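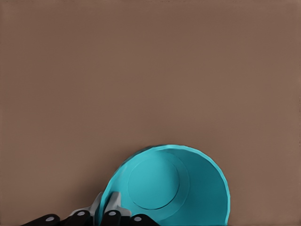
Can a machine do my dishes yet?
I get this one more than any other, and my short answer is "a few of them, slowly." Getting hold of a bowl is still real work. A teal bowl lying on its side, with gripper fingers up against the rim, looks easy until you try to write down where each finger goes. And that's in simulation, on a bare brown surface, with no suds and no forks!

So what about the dishwasher I already own?
Keep it. It's great at the washing part. Loading and unloading is what I'm still waiting for.

Can one fold my laundry?
Towels, sort of. My friend Remedios Robles saw a demo in October and timed it at nearly eight minutes a towel (she folds faster than that on the phone with her sister).

Are shops any further along?
Yes, if the parts always show up the same way. Fatos Berisha runs packing at Gasby and loves his machines for sealed boxes. Mixed returns still go to people.

Should I save up for a home robot?
I wouldn't yet. If you've got $2000 burning a hole in your pocket, fix the kitchen faucet first and get a decent robot vacuum with what's left.

Last updated March 18, 2024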